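April, wash room notebook, Nundmont jersey

9.40. Picked up where Bohdana left off. The question is still why the Nundmont jersey comes up short in the body when the Lultau cloth, knitted to the same sheet, doesn't. Bohdana's view is that it was stretched on the way through the finisher and is going back to where it wants to be. Keir thinks it is our dryer. I don't have a view yet.

Marked the swatches with the thread method, not the pen. The pen faded last time on the dark shades and we ended up guessing at the marks with a lamp. White cotton thread on the greys, red on the undyed, knots on the back. Left a tail on each so they can be found again. Gauge length is 35 cm both ways, measured with the steel rule. The cloth tape is not to be used for this. It has stretched and I have put it in the drawer with a note on it.
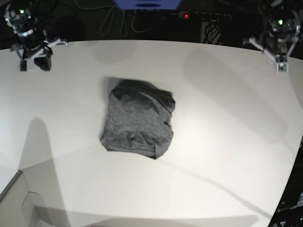

Conditioning: swatches left flat overnight, nothing on top of them. Window shut. I would prefer a full day but the washer is booked for Csaba Pap's towelling this afternoon and I want the first cycle in before him.

Washer: Lindemann, cotton programme at 40, spin at 600. Barnabás asked why the spin is so low. The earlier runs were done at that speed and I don't want to change two things at once. Ballast made up with the old Jambridge sheeting, hemmed so it doesn't shed. Powder weighed out, no softener. Softener drawer was sticky, so I took it out and rinsed it before starting.

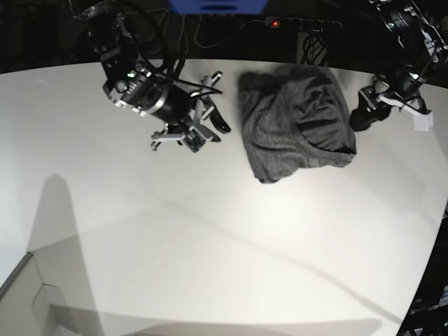
Right arm over the table, gripper open.

11.15. First load out. Split it in two: half line dried in the corridor, half tumbled. If Keir is right about the dryer, the line dried half should hold its length. Swatches hung by the width, pegged at the corners, so the weight of the water isn't pulling in the direction we care about. One Lultau swatch had lost its knot. Crossed that one out in the table, not guessed at.

The tumbled half got 35 minutes and came out still damp at the edges, so it had another 16. Wrote both down. Past entries just say "until dry", which is no help to me now.

Swatch 69 is labelled twice on the Nundmont sheet, once in my writing and once in Csaba Antal's. Asked him. His is the one from the outer end of the roll, mine is from nearer the core. Relabelled as 69A and 69B. Both stay in.
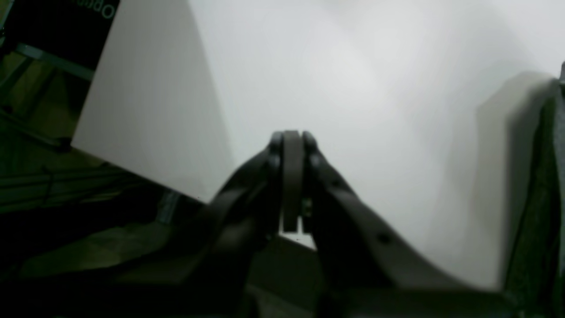 Gripper from behind, tips together on the thin plate.

14.30. Tumbled swatches measured twice, once by me and once by Barnabás, without seeing each other's sheet. We agree on width. We don't agree on length, and the gap is worst on the softest pieces. He smooths the cloth before putting the rule down and I don't.

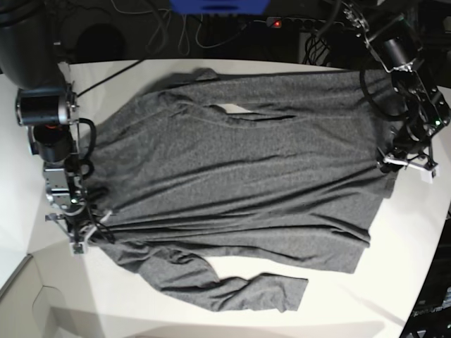 We need one rule for smoothing before the whole garments are measured. The method sheet only says "lay flat without tension", and two people will read that differently. Swatches are small enough to pat down, but a garment is harder. With a shirt lying as the grey long-sleeved one is there, long diagonal creases across the body and the cloth bunched at the left, a rule put straight down on top would read short. Proposal: lift by both side seams, lower once, press out creases with the flat of the hand from the middle outwards, don't pull at the hem. Wait a minute, then measure.

Bohdana is fine with that. Barnabás wants to try it on swatches first, so he is redoing his set with the new wording.

Line dried half still damp at 16.00. Left up, corridor heater off.

To do:
Measure line dried half in the morning, both of us.
Ask Nundmont for the finishing record on this roll.
New knots on the Lultau spares.
Second cycle once Csaba Pap's towelling is out of the washer. Clean the lint filter first.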